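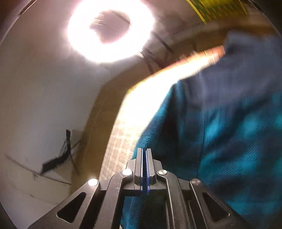
Rolia News, No. 19, page 2

FOR IMMEDIATE RELEASE
Mon 30 April

Rolia brings ring lights home with the new Flirine lamp

I've been wanting to write this one since December, so forgive me if I gush a little! Our ring-shaped lamp, the Flirine, goes on sale this week at the Rolia shop in Montoya and at Grenaso, our friends across the river who have been putting up with my sample boxes in their hallway all winter.

If you've ever visited me at home you know I have a thing about round lights. A ring gives you a big, bright white band when it's on, and then there's that opening in the middle that you can look straight through to whatever is behind it. I love that part. We put one over the sewing table first (I sew badly, but I sew a lot, mostly dark fabric, teal and black and navy) and I could finally see where my stitches were going. After that I wanted one in every room, and my husband asked me very nicely to stop at two.

So what is it? The Flirine is a ring lamp for the home, made for tables where people do things: sewing, model kits, homework, peeling a mountain of potatoes. It comes with a table stand and a wall bracket in the same box. There are five brightness settings, and the lowest one is soft enough to leave on while you watch TV. The ring tilts, too, and I'd play with that before you decide where it lives. Mine sits at a slight angle and I haven't touched it in weeks.

Itziar Casado designed it with me, and she was stubborn about the switch. I wanted a little touch button. She wanted a proper click. We went back and forth for ages over far too much coffee, and she won, and I have to say I use that click every single morning and enjoy it.

"I wanted a switch you can find in the dark with your elbow," Itziar says. "Zerrin laughed at me, and then she tried it with her hands full of laundry."

All true, I'm afraid.

We're having an open evening at the Montoya shop to celebrate, with the lamps turned on and the long table set up for anyone who wants to bring a project along. Knitting, mending, a broken toy, bring it! Doors open at 6 and there is room for up to 19 people at the table, so drop us a line if you want a seat. Standing around with a drink is fine without booking. Itziar will be there with the early versions, including the one with the touch button, which I still think looks pretty good.

Writers and bloggers who'd like to borrow a Flirine for a couple of weeks can ask at the shop counter or reply to the email this came with. We have a few set aside for loan, and I'm happy to chat about lamps for as long as you can stand it.

Zerrin Tokgöz
Founder, Rolia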